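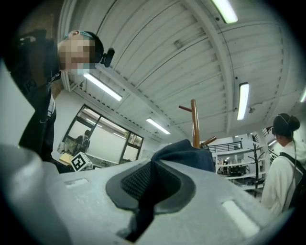 Cloth demos with the hand-held gripper: how many before you train?

kundutmont_lab
Started cloth pickup this week — grab a bunched-up piece of fabric, lift it, put it over a peg. We're doing everything by hand with the gripper, no remote control at all. I have 30 demos so far and the policy still stabs at the middle of the cloth like it's angry at it. Do I keep going to 100 or fix something first?

gova5
Keep going! 30 is nothing for fabric. It never lands the same way twice, so you need loads of different starting shapes (I just toss mine and take whatever I get).

Brian Mabula
I'd stop and watch what you have. In May I recorded 100 of a towel fold and threw most of them out, my wrist was way too fast on the approach. Slow down for the last 5 cm before you close the fingers.

ravville_teleop
Or do it by remote control and skip the wrist problem. The arm can't go faster than the arm can go.

Brian Mabula
Sure, and you get 11 demos a day and a sore neck. I've done both and I'm not going back for cloth.

ravville_teleop
11 good ones though :)

kundutmont_lab
OK, watched them all last night. Brian's right, I'm practically punching the cloth in half of them. Redoing those slower, and tossing the fabric like gova5 said. Does anyone crop the coat racks out of the background, or just leave them in?

gova5
Leave them in, but move them between batches.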